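Home | Archive | Threads | Subscribe
Search this list

Re: sim clutter and grasp ranking

Mogens Arnardóttir wrote:
> Does the ranking hold up with odd shapes nearby?

It does, and I'm thrilled! We ran 460 cluttered counters in July, new wall colour and decor each time, and the arm chose the right grasp in 70 per cent more of them than the old Osten planner.

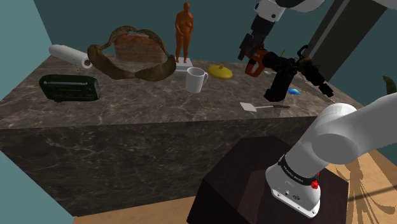 Power tools are still the hardest (so many handles!), so I'll rerun those next.

Greko list | Contact | Back to top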